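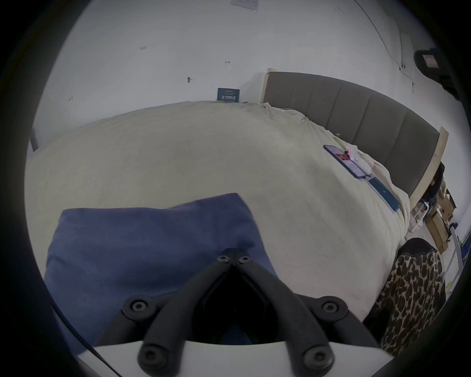 [handling-practice] Re: Re: Draft 2 of the household cloth notes, section on grip and clear surfaces

Hello all,

Thank you for the patience, and for the many replies to draft 2, which I have now read twice over (once on the train and once with a proper cup of tea, and I'm afraid the second reading went a good deal better than the first). There was plenty of agreement on the bedroom part and much less on the table part, so I shall take the two separately and try not to wander.

The message that set most of this off came from our friends at Atasum, and I'll quote the heart of it for anyone who joined the list after it went out:

> We have been trying the Drotasden rules as written with the hand-held
> grippers and we are stuck on 4.2. It says the operator must "clear the
> surface of personal items before the first grasp". On a worktable this
> is easy. On a bed it is not so easy, as the bed is where people put
> things down. Last month we went back over 200 recordings and threw out
> 64 of them for something left on the covers, mostly phones. That seems
> a lot of good work to lose over a phone.
>
> Our second question is about shirts. Does the list want the first
> grasp to be at the hem, the sleeve or the shoulder? The MacLeish notes
> say "any free edge" and our operators each read that in their own way.

On the first point, I do sympathise, and I think 4.2 was written by people (me among them!) who had a worktable in their heads the whole time. A bed is a different sort of place. You may well have a cushion to pick up with a phone lying up by the headboard, screen lit, and the phone has nothing at all to do with the cushion. To my mind the trouble with that phone is privacy and very little else. If the screen is on, somebody's messages might be readable, and that matters a great deal more than whether the duvet looks tidy.

So I would like to propose splitting the rule in two. Screens go dark or face down before recording starts, with no exceptions. Other belongings may stay where they are, provided they are well out of the path of the fingers and nobody's name or address can be read on them. Notices on walls would come under the same wording. I know a few of you would like walls bare too, but most of us work in rooms that other people use, and I'd sooner have a rule that gets kept.
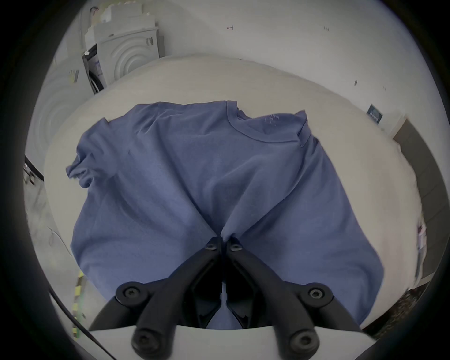
Page last changed: March, 16:40

Now to shirts. My own preference -- and I'll happily be argued out of it -- is the middle of the bottom hem, with the shirt spread out and the collar at the far side of the table. The cloth gathers into a V above the fingertips and you can see straight away how much of it you have hold of. Grasping at a sleeve has its uses, but a sleeve is so often bunched up or folded over on itself that two operators will hardly ever begin from the same place. I would keep sleeves as a separate task with its own short paragraph.

I'd also suggest we say plainly that a shirt need not be smoothed beforehand. Fistus asked about this in the autumn and never had a proper answer from us, for which I apologise. Wrinkles are part of the job. The draft would simply ask for the collar and the whole hem to be visible before the fingers close, and for the grasp to be held long enough that a reviewer can be sure of it.

Cables had 15 replies all to themselves, so they clearly want a rule. My suggested wording is "no loose wire within reach of the garment", and where a wire has to cross the table, it should be taped down or at the very least moved to the side away from the grasp. Tape along the table edge is fine by me in any colour you like, stripes included, so long as it stays put from one session to the next.

The draft now runs to almost 171 lines, and I should dearly like it to be shorter. If you can spot a sentence that could go, please send me the sentence as well as the section number, as the numbering has shifted again since draft 1 and I have already muddled myself twice.

Replies to the list please, and not to me alone, so that Atasum can see them too. I'll leave 4.2 open until the end of the month and then send round draft 3 with whatever we have.

With all good wishes,
the notes editor, Drotasden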